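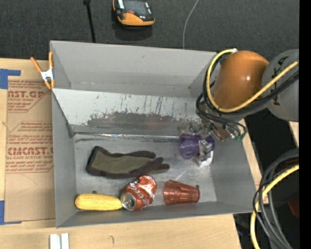 Metal bins first, as always, and I'm happy to report that the sorting area at the Arkatby building is in better condition than it was in January! I started with the open-topped gray one on the wooden table, since it takes more knocks than anything else we own. The sloping panel at the back has a wide dark scuffed patch toward the bottom and plenty of thin scratches above it, and the floor is worn with pale scratches of its own. Surface wear, all of it, and I passed it as such. What I did write up was the contents: a work glove lying in with a crushed Coca-Cola can, a red tumbler and an ear of corn. Gloves don't go in with the sort items. See 1.4.

Sorting Area Safety Check – Arkatby, ground floor
October 4, 2021
Checked by: Lorcan Ó Ceallaigh

SECTION 1: BINS AND TABLES

1.1 Rims and edges free of burrs – PASS
Ran a gloved finger along every rim. Smooth all the way. Whoever filed down the tall Vandano bin after the last check did a beautiful job.

1.2 Seams and joints closed – PASS WITH COMMENT
Gray bin: check the seam at the foot of the slope again next time. There are dark rub marks just below it and I'd like to know if they spread.

1.3 Fittings inside bins tight and flush – PASS
Two turned slightly on the Vandano bin. Tightened on the spot.

1.4 Contents are sort items only – FAIL
The glove, as noted. A glove left in a bin gets tipped out with everything else, and then someone is short one and carries on barehanded. Hang them on the hooks by the door, please.

1.5 Food separate from cans and plastics – FAIL
The corn. Food goes in the Cheema tub with the lid, which was standing right there and very clean.

1.6 Tables level, no splinters – PASS
Lovely. The new Tuvwood tabletop by the window doesn't rock at all.

SECTION 2: CANS AND SHARP ITEMS

2.1 Crushed cans checked for split sides – PASS
Dents are fine. A split side goes straight into the sharps pail, and I found none in the regular bins.

2.2 Cracked plastic removed – PASS

2.3 Sharps pail under the fill line – PASS
Half full. Swap it before the next big drop-off.

SECTION 3: FLOOR AND EXITS

3.1 Walkways clear – PASS
Great to see. I could get the cart through without moving a thing.

3.2 Floor dry and swept – PASS WITH COMMENT
Swept, yes. Damp patch by the sink, wiped up during the visit. Have someone look at the drain hose.

3.3 Exit door opens fully – PASS

3.4 Extinguisher in date, gauge in green – PASS

SECTION 4: GLOVES AND FIRST AID

4.1 Work gloves in pairs, no holes – PASS WITH COMMENT
15 pairs on the list. Two pairs are thin at the fingertips and should be retired. The newer ones grip really well, so order the same again.

4.2 First aid kit stocked – FAIL
Out of medium bandages. Eyewash good.

TO DO
Bandages – this week
Glove hooks – add a label
Drain hose – look at it
Sharps pail – swap
Seam on gray bin – recheck

Budget left for supplies is $235, plenty for the gloves and bandages. Really good work, everyone. L. Ó C.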